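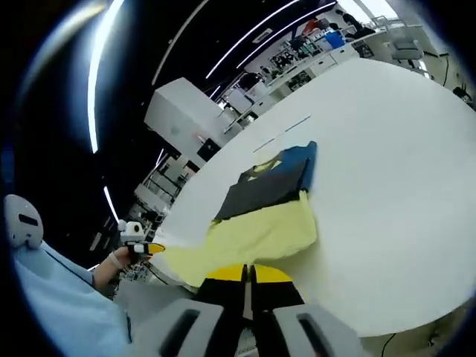 Wanted: people who still own clothes they bought years ago
Call for participants, Rarnthorpe Wardrobe Study

Every few months somebody announces that clothes used to be made better. Shirts lasted, seams held, and a sweater could be handed down to a cousin. We hear it from shoppers and from tailors, and we hear it a lot from companies that would like to sell you a more expensive sweater. We are not sure it's true. The old clothes people point to are the ones that survived. The ones that fell apart went in the trash and don't get to vote.

So we are looking for 12 households in or near Rarnthorpe to help us check.

What we want to know

How long people keep everyday clothes, what finally makes them stop wearing something, and whether price has much to do with it. We suspect a lot of clothing is dropped while it still has plenty of wear in it, and that "it wore out" is often a polite way of saying "I got tired of it." We could be wrong. If your closet proves us wrong we will print that too.

What you would do

You would keep a simple log for 10 weeks. Each time you wear, wash, mend, give away or throw out one of the items you've signed up, you write a line. Most people in our trial run filled theirs in while the kettle was on. There is a paper version and a web version. The web version is called Clolel and it is not pretty. If you prefer paper, ask for it, and please don't let us talk you out of it.

You would pick 10 items to follow. We would like a mix: something cheap, something you paid too much for, something with more than one fabric or color in it, something you mend and keep mending. Underwear and socks are fine if you don't mind us reading about them. Formal wear is less useful to us, as it mostly hangs there.

There are also 2 visits to our workroom on Pinheiro Street, one at the start and one at the end. You bring the clothes, we look at seams, cuffs, collars and fading, and we write down what we find. You take everything home the same day. Nothing gets cut, stained, stretched or washed by us. Evening visits are possible, with the last one starting at 6:30.

Who can take part

Adults who do at least half of their own laundry. You don't need to sew. You don't need to care about fashion, and it may help if you don't. Renters who use a laundromat are very welcome, because earlier studies of this kind leaned on people with a washer in the basement and then talked as if that were everyone.

Please don't apply if you work in clothing retail, or if you are planning a big clear-out this spring. We'd be measuring the clear-out.

What you get

A grocery voucher at each visit, bus fare, and a copy of the results before they go anywhere else. We know the vouchers won't change your life. We would sooner say so than call this "a rewarding opportunity."

Who pays for it

The money comes from Clenalum, a small local fund for household research. It does not sell clothes, detergent or washing machines. It doesn't see your log and has no say over what we publish. You are right to ask about this, and you should ask it of any survey that lands in your mailbox.

Your log is stored under a number, with your contact details kept separately. You can quit at any point without giving a reason, and we will delete what you sent us if you want that.

What we can't promise

Twelve households is a small group. It will not tell anyone how the whole country treats its T-shirts, and if you see a headline claiming it did, we didn't write it. What it may do is show whether the questions are worth asking on a larger scale.

How to apply

Pick up a form at the front desk of the Rarnthorpe library, or at the workroom between noon and 4. Tell us who lives in your home, where you do your laundry, and the oldest thing you still wear at least once a month. Guesses at the age are fine, but mark them as guesses. Forms are due by the end of April, and we'll reply to everyone, including the people we can't take.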